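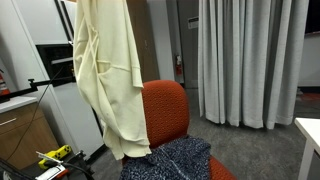
Stelios Tsakiris loved laundry, and he would tell you so in the elevator whether you had asked or not. He loved the warm smell of it, the math of it, the way a heap turned into a stack and a stack turned into a drawer that closed! So when the message came up from the second floor of the Dollenport building that the clothes had been left on the chair again, he was down the stairs before he had finished his coffee. It was the red-orange chair, naturally. A navy thing with white speckles had been dropped on the seat in a heap, and the pale cream sweatshirt was hanging in long folds beside the backrest, one sleeve bunched up as though it had started to leave and thought better of it.

"Oh, you beauty," said Stelios, to the sweatshirt.

He had a soft spot for anything cream. Cream was brave. Cream went out into a world of soy sauce and bicycle chains and took its chances, and in his opinion anybody who owned a cream sweatshirt ought to be invited to dinner. His aunt in Flostero had worn a cream cardigan every day for the whole of his childhood and had never once spilled anything on it, and he still thought of her as the most glamorous person he had ever met.

"Are you going to fold it or marry it?" asked Thiện Hoàng from the doorway.

"Fold it! But look at that stitching first. Look at it, Thiện."

Thiện came over and looked. He was a patient man who had shared an office with Stelios for two years, and he had learned that looking was quicker than not looking. 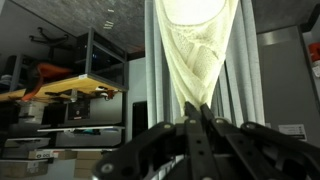 "It's very nice," he said. "It has a sort of waffle going on."

"Waffle! Yes! Exactly!" Stelios was thrilled. He explained that you couldn't fold a knit the way you folded a shirt, you had to let it hang a moment and find its own weight, then bring the sleeves in behind it like somebody tucking their hands into their back pockets. His aunt did it on the kitchen table with the radio on. She could get through a basket before the news was over, and the towels came out so square that his cousins used to build forts with them.

"Why do you like this so much?" said Thiện. He had wondered for a long time.

Stelios thought about it, which took a while, and he smoothed the air in front of him with both hands while he did.

"Because you can finish," he said. "I sent 400 emails in September. Did I finish? No, there were more emails. But a sweatshirt, you fold it and it's folded, and then there it is on the shelf, being folded at you, all week long."

"Until somebody wears it."

"Well, then you get to do it again!"

The stairwell door banged and in came Lambros Makris with his jacket half on. Lambros was tall and always a little out of breath, and he wanted to know if anyone had seen his good sweatshirt, the light one, because his daughter's recital was at six and he'd promised her he would wear it. She had picked it out herself at Dimitriou's closing sale. It was her favorite thing that he owned, apart from the car.

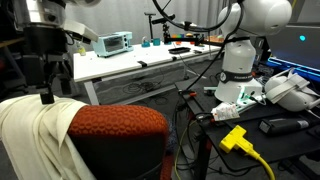 The Recital

They all went, of course. Stelios invited himself in the middle of a sentence about collars, and Thiện went because his coat was already on. The hall was on Plaltance Street, up a flight of steps, and it smelled of floor polish and oranges. Lambros sat in the front row in the cream sweatshirt. It had one crisp line down the back, exactly in the middle, where Stelios had folded it for the ten-minute drive. (He could not be talked out of it.)

The girl played a piece about a river. She lost her place near the end and her hands came up off the keys, and for a second there was no river at all. Then she looked for her father. He was very easy to find, that pale shape in a row of dark coats, and he lifted one cream sleeve and waved it at her like a flag. She laughed out loud, right there at the piano, and found the place, and went on.

"You see?" whispered Stelios, gripping Thiện's arm much too hard. "Cream!"

Thiện did see. On the way home he asked, in an offhand voice, what a person was supposed to do about fitted sheets, and Stelios stopped dead on the sidewalk with joy.

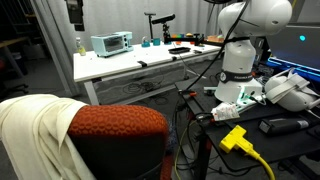

The second floor, with the cream cloth over the back of the chair.

Home | Stories | Poems | Archive | Submit | Contact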